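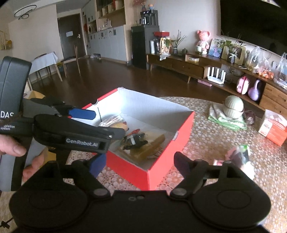

The inventory of the flat in Warstead began at the round table, since the form began there. Section 1, Living Room, Item 1: table, round, one. Under it, in smaller type, came the instruction to list contents of any open container found on the surface.

The container was a red shoe box, white inside. The assessor wrote that down and then stopped over the contents field, which allowed 40 characters.

She had worked for Skatiteo for 2 years. The firm cleared and valued homes on behalf of landlords, estates and, now and then, people who had moved abroad and wanted somebody else to decide. The rules were short. Anything with resale value went on the white sheet. Anything with a name or an address on it went in the envelope. Everything else went on the yellow sheet, which was priced by volume.

The shoe box was a volume item. She began with the easy entries: clear plastic bag, one. Small article with red handle, one. Black article, tangled, one. Flat piece of wood, brown, one. She turned the wood over. It had a slot cut in one end and a pencil mark beside the slot, a short line with an arrow. It was a part of something. She wrote "part of something" and crossed it out, as the form did not accept it.

She moved on to the tablecloth (lace, beige, fair condition), the folded green and white cloth, and the ribbed pot with the lid that sat on the cloth. The pot was ceramic. She lifted the lid, wrote "empty," and put the lid back the way it had been, with the small chip toward the wall. The purple glass object took longer. She entered it as "glass, decorative" and gave it a price of 2.

The TV cabinet was the only piece on the white sheet. It was long, low and curved, with tapered legs, and the landlord had asked about it by letter. The model was listed in an old Brirnent catalog at 2,000. She measured it twice and got the same figure. She opened the drawers from left to right. The fourth one opened a hand's width and dropped at the front.

She knelt and looked in with the flashlight. The drawer ran on a wooden guide at each side. The left guide was in place. On the right there were two screw holes, clean, and a pencil line with an arrow.

She went back to the table for the flat piece of wood. It went in slot first. The arrows met.

There were no screws. She checked the plastic bag and found two, along with a receipt from Ó Briain, the hardware store on the corner, for 51 cents. The red-handled article was a screwdriver. It fit the screws. The tangled black article was a length of cord, and she could find no use for it.

The work took a few minutes. When she had finished, the drawer closed level with the others and stayed closed. She tested it three times and noted the result under Condition: "good – all drawers run."

This left the yellow sheet. She struck out the wood, the screws and the bag. She left the screwdriver on, then struck that out as well and put it in the fourth drawer, near the front. The contents field now read "cord, black, one," which was well under the limit.

On the last page she filled in the date, Monday, March 7, 2022, and the reason for the visit. There was a box for repairs carried out by the assessor. She left it blank. The repair had been planned and paid for by the tenant, and she had only been present for the end of it.

She put the cord back in the shoe box, locked the flat, and drove to the next address, which was listed as three rooms and a shed.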